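Two Trays, Side by Side: Laying a Small Table
Speaker notes, Leonilde Bastos
Spring gathering, Grallasholm, 15 minutes plus questions

Opening

Good afternoon, everybody, and thank you for staying on after lunch, which is a brave thing to do when the next talk is about lunch trays. Thank Valter for the introduction (and for carrying the box up the stairs). Say who I am: I ran the dining room at the Skirero guest house for a good long while, and before that I helped my aunt with hers, so I've laid a great many tables, most of them small.

Ask for hands: who here eats at least one meal a day off a tray? Wait for it. People are shy about this one! I always put my own hand up first.

Then say what the talk is about. I don't mean banquets, or where the fish fork goes. I mean a bowl and a cup, for one person or for two, and how much nicer they can be made with hardly any effort.

The bare tray and the dressed tray

Start with the bare tray, because it's what most of us have at home. Dark brown, a rim to catch the spills, a handle cut into each end. I love a dark tray. A light blue bowl on dark brown looks like you meant it, even if it was simply the first bowl out of the cupboard.

Then the same kind of idea with a towel laid over the tray first. It's softer, and it's quieter too when the bowl is set down, and at seven in the morning in a house with thin walls that counts for a lot. Leave one handle poking out from under the cloth so whoever carries it can find it. Creases are fine. My aunt ironed everything, and I have not inherited that from her.

Pause here and let people look before going on. Ask which one they'd rather be handed.

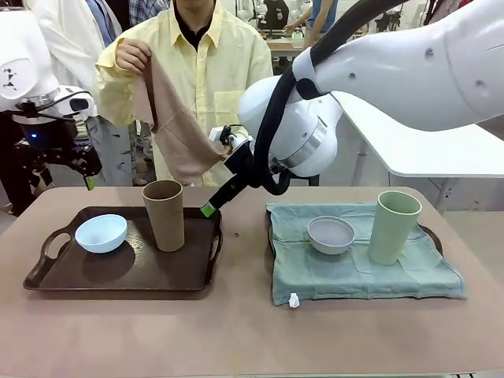 Matching without matching

This is the part where Fernanda and I disagree, so if she's in the front row, wave.

Fernanda Morais likes a set. Same bowl, same cup, same color all down the table. I like cups of one shape in two colors, a tan one and a pale green one, say, so the two places belong together and you still know which tea is yours. Bowls can wander a little further. Blue for one, gray for the other, and I don't think anyone has ever gone hungry over it.

If you're buying, buy the shape first. Colors come and go in the shops, and you can nearly always find another round bowl.

Story: the summer at Skirero when we had 800 breakfasts on the books and one pattern of cup, and people picked up each other's coffee all season long. (Keep this short. I tend to run on with this one and Valter starts tapping his watch.)

Tall cups

A word about tall cups, which I'm fond of. Bowl to the left, cup to the right, and a bit of space between so a sleeve can get past. If the person is left-handed, swap them over. Please do ask! Armindo Coelho drank from the wrong side of his tray for two years before he mentioned it to me.

Don't fill a tall cup to the top if it has to travel down a hallway. I stop well short and bring the pot along afterward.

Clearing away

People forget this half, and I nearly did too when I first wrote these notes. A table that's easy to lay ought to be easy to clear, and for me that means one deep container close at hand. Something like a plain bucket or a wastebasket will do, in whatever color bothers you least. Stand it on a bit of cloth if your tabletop marks easily. Clear plastic cups go in there at my house, one by one, and the good cups never do.

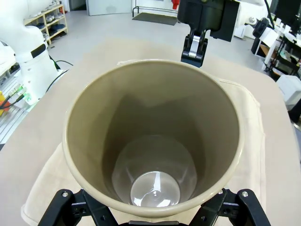 The good cups go back on the tray and the tray goes to the sink, one trip. If you have two trays, make two trips. I know it's tempting to stack them, and I have swept up what comes of that.

Shake the towels outside if the weather allows, then hang them over a chair back until you know whether they need washing. Abílio Vieira washes his after every meal and I admire him for it. I go by looking at them.

Questions I usually get

Do the towels have to be special? No, a kitchen towel is perfect, folded to fit. If the tag bothers you, turn the towel around so the tag is at the back, or snip it off.

Can you use a place mat instead? Of course, though it won't carry your bowl to the sofa.

Before they go

Trays and towels are on the side table to try. Coffee is through the double doors, and Valter has the sign-up sheet for the April session.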